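Lolstead rink: panel rotation and edge maintenance

The practice rink at Lolstead will close for 9 days in May so that the Hustari surface can be lifted, cleaned and relaid. The surface has been in use for 36 months. Skate wear is heaviest in front of the two goals and along the line where the beginner classes push off, and the panels there have lost enough thickness to leave a small step at the seams.

Each panel can be turned over and used on its second side. The worn panels will be flipped and moved to the corners, and the corner panels will take their place at the goals. The subfloor will be checked with a straightedge while it is exposed. Any low spot will be filled before the panels go back down, and the expansion gap along the boards will be reset for summer temperatures.

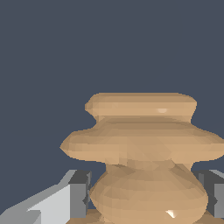 Nazma Pramanik asked whether the relaid surface would feel slower at first, and whether skaters should have their blades sharpened before or after the closure. Fresh panel faces do have more drag until the top layer has been skated in. Blades should be sharpened after the first two sessions on the relaid surface, as new seams can dull an edge quickly. Synthetic surfaces also wear steel faster than ice does, and 18 hours of skating is the limit we recommend between sharpenings.

Carol Treloar will post the revised session times at the skate desk. Thursday stick-and-puck moves to the Wutell hall during the closure, in shoes only. Season passes will be extended by 9 days. Rental skates will stay in storage until the rink reopens.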